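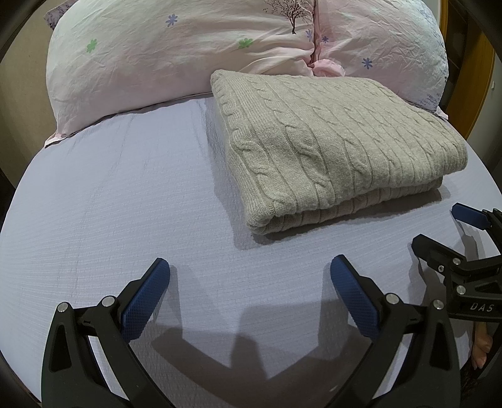

Tranched financing

Print this article | E-mail this article

Tranched financing (also staged closing or milestone financing) is an arrangement in which investors in a private company commit to a total sum at signing but pay it in two or more installments. Each installment, called a tranche, is released when a stated condition is met. The condition is usually a milestone in product development, sales or hiring, though it may also be a calendar date or a vote of the investors. The arrangement is most common in early preferred stock rounds, where the company has little operating history and the investors wish to limit the sum at risk before the main technical or market questions are settled.

Tranched financing is distinct from a sequence of separate rounds. In separate rounds, price and terms are negotiated again each time. In a tranched round, the price per share and the rights attached to the shares are normally fixed at the first closing and apply to every later installment. It is also distinct from a rolling close, in which new investors may join on the same terms for a limited period but no existing investor owes further money.

Terminology

The first payment is called the initial closing. Later payments are called subsequent closings, milestone closings or, in some agreements, additional closings. The full amount that may be paid across all closings is the round size or headline amount. The portion not yet paid is the uncalled or undrawn commitment. Press statements often give only the headline amount, and a reader can't tell from such a statement how much cash the company has received.

The word tranche is used differently in structured credit, where it refers to classes of debt with different priority of payment. In equity financing, all tranches of a round usually carry the same priority.

Structure

The terms of a tranched round are set out mainly in the stock purchase agreement. The agreement states the number of shares to be sold at each closing, the conditions for each closing, the period in which the conditions must be met, and the result if they are not. The company's charter must authorize enough shares for all closings, including those that may never take place.

Three kinds of release condition are found in practice.

Objective milestones. The condition is an event that can be verified from records, such as a signed contract, a regulatory filing, or a reported revenue figure. Objective milestones produce fewer disputes but may become poor measures of progress if the business plan changes after signing.

Discretionary release. The condition is approval by the board, by the directors named by the investors, or by holders of a stated majority of the preferred stock. Under this form the later tranche operates much like an option held by the investors.

Mixed conditions. The agreement lists objective milestones but allows the investors to waive them. A waiver clause is present in most agreements of this type. The right to waive commonly rests with a majority of the investors, whose decision binds the rest.

Some agreements also give each investor the right to purchase its later shares early, at the fixed price, whether or not the milestone has been met. This early purchase right is of value when the company has risen sharply in worth, or when it is about to be sold and the investor would receive more by holding the additional shares at closing of the sale.

Failure to fund

An investor may decline or be unable to pay a tranche that has fallen due. The usual remedy is a conversion penalty written into the charter. Under such a clause, all or part of the defaulting investor's preferred stock converts into common stock, sometimes at a reduced ratio, and the investor loses its liquidation preference and protective voting rights on the converted shares. Other remedies include loss of a board seat, a right for the other investors to take up the unfunded shares, and a claim for damages.

Conversion penalties are considered easier to enforce than a court claim for payment, as they operate on shares the investor already holds. Their effect is weak, however, where the company is in distress and the preferred stock itself has little value.

Effect on valuation

The pre-money valuation quoted for a tranched round generally assumes that every tranche will be paid. If later tranches are not paid, fewer shares are issued and the founders are diluted less, but the company also holds less cash than the plan required. It may then have to raise money in a weak position.

A fixed price across tranches transfers part of any increase in value to the investors. When a milestone is met, the company is presumably worth more than it was at signing, yet the shares are sold at the earlier price. Founders may seek a stepped price to correct for this, with each later tranche priced higher than the one before. Stepped prices complicate the charter because each price level normally requires its own sub-series of preferred stock, with its own original issue price and liquidation preference.

For example, suppose a software company sells shares at a single price in two closings. At the first closing it issues 200 thousand shares, and on release of the milestone it issues 371 thousand more. Most of the round is then subject to the condition, and the board cannot safely commit to spending based on the headline amount. Agreements weighted in this manner are described as back-loaded.

Accounting treatment

The investors' right or obligation to buy further shares at a fixed price may have to be recorded by the company apart from the shares themselves. The main question is whether the right is freestanding, meaning that it can be legally detached and exercised separately from the shares, or embedded in them. A freestanding right is commonly recorded as a liability at fair value where the underlying shares may be redeemed for cash, with changes in value passing through earnings until the tranche is paid or lapses. An embedded right is less likely to need separate treatment. The result depends on the accounting framework used and on the wording of the agreement, in particular the transfer clause.

Small companies often overlook the issue until their first audit. The amounts involved can be large relative to earnings -- a rise in company value increases the liability and so produces a reported loss.

Use in software and data companies

Tranching was first used widely for companies with long development periods and clear technical stages. In software, stages are less sharply divided, and milestones tend to be commercial. Typical conditions include a minimum level of recurring revenue, a set number of paying customers, or completion of a security review required by larger buyers.

The Steltgate round is sometimes cited in discussions of milestone drafting. Steltgate, a supplier of contract monitoring software, agreed to a round in three tranches led by Nemari, with Aasen as a smaller participant. The second tranche depended on 32 paying customers being under contract within 11 months. The agreement did not say whether several subsidiaries of one parent, each with its own order form, counted as one customer or as many. The parties settled the point by amendment, and the third tranche was changed from a customer count to a revenue measure. Landness, which joined at the second closing by taking up part of Aasen's commitment, received the same class of shares at the original price.

The case illustrates a general drafting concern. Terms such as customer, launch, and recurring revenue have no fixed legal meaning and must be defined in the agreement. It is also usual to state who certifies that a milestone has been met, what records must be supplied, and how long the investors have to object.

Criticism

Founders and their advisers object that tranching leads management to pursue the milestone at the expense of changes in direction that would benefit the company. They also note that a missed tranche sends a negative signal to outside investors, who may read it as a loss of confidence by those best informed.

Objections are raised on the investor side as well. A fund must hold reserves of up to the full undrawn commitment, which limits its ability to make other investments. Enforcement of milestones can damage relations with management, and in practice many missed milestones are waived or reset. Where waiver is expected by all parties, the protective value of the structure is doubtful.

Alternatives

A company and its investors may agree instead on a smaller round with a shorter cash runway, leaving the next price open. Convertible notes serve a similar purpose and require less documentation. Venture debt may also be drawn in stages, but it creates a repayment obligation and is seldom available to companies without revenue or recent equity funding.

See also: Liquidation preference; Pro rata right; Convertible note; Stock purchase agreement; Down round

Contact | Copyright and terms of use | Back to top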